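Ticket 1104: Episodes of Erarer playing out of order, crossover listed twice

Status: Resolved
Opened by: Ilse Prins
Product: Lillitum (living room app, latest update)

Hi all,

I'm having a weird one with Erarer and I've run out of things to poke at, so here I am! My sister and I are rewatching the whole show before the new season starts in March, and everything was fine until we got to the big crossover with Dustix. You know the one, three parts, starts on Erarer, jumps over to Dustix for the middle, then comes back for the fight at the train depot.

Well, in our app it goes part one, then part three, then a completely regular Dustix episode from much earlier in the season, and then part one again. We sat through a good chunk of the depot fight wondering why Timmermans suddenly had his powers back before I caught on. (My sister had caught on already and thought I was doing it on purpose.)

What I've tried so far:

Signed out and back in. No change.

Removed both shows from my list and added them again. This made it worse for a bit – the crossover vanished completely, then came back with two copies of part one. Same title, same thumbnail, but one of them is a couple of minutes longer. I think the long one has the recap from the Dustix side stuck on the front.

Turned off "play next automatically." That stops the wrong episode from starting, sure, but the list itself is still scrambled.

Checked on my phone. The phone has it in the right order! So it's only the TV.

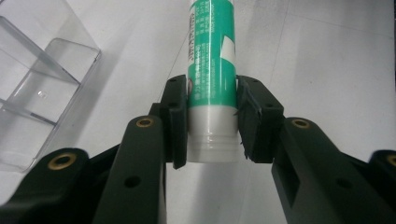 I also cleared the app's saved data on the TV, which I'd been putting off because it wipes your subtitle settings. Took me forever to get the yellow ones back. And the order was still wrong, so that was a fun evening.

One more thing in case it matters: I have the "story order" option switched on, the one that's supposed to mix the two shows together for you. With it off, Erarer plays fine by itself, but then you skip the Dustix part entirely and the last part makes no sense. The middle one is the best of the bunch too, mostly because it slows down long enough for the two leads to have an actual conversation.

Ilse

Reply from Birsen Erdem, support

Hi Ilse, thanks for all the detail. Could you open the long copy of part one, press the info button, and tell me what it says next to "Edition"? And could you let me know whether your TV profile and your phone profile are set to the same region?

Reply from Ilse Prins

Edition says "Broadcast" on the long one and "Standard" on the short one. And oh boy, the regions are different. The TV says Belgium and the phone says United States, and I have no memory of setting either of those.

Reply from Birsen Erdem, support

That's the cause. The two regions number the Dustix season differently. The pilot counts as one episode in one list and two in the other, so everything after it slides over by one. Story order looks up the crossover by episode number, and on your TV it was grabbing the wrong one. Please set both profiles to the same region, switch story order off, restart the TV app, then switch story order back on. I've passed the duplicate part one to Joris Verstraete on the catalog team.

Reply from Ilse Prins

Did that at 9:40 last night and it's all in order now! Part one, Dustix, part three, and on to the next regular episode like it should be. The second copy of part one is still sitting there but it doesn't play unless I pick it, so I can live with that.

We watched the whole crossover again from the start, properly this time. The depot fight is still too long, and I still don't buy that Timmermans would forget about the key, but it lands a lot better when you've seen him lose his powers first. You can close this one. Thanks, Birsen!

Note from Joris Verstraete, catalog

Duplicate removed from the Belgian list. The "Broadcast" edition is now under Extras. Closing.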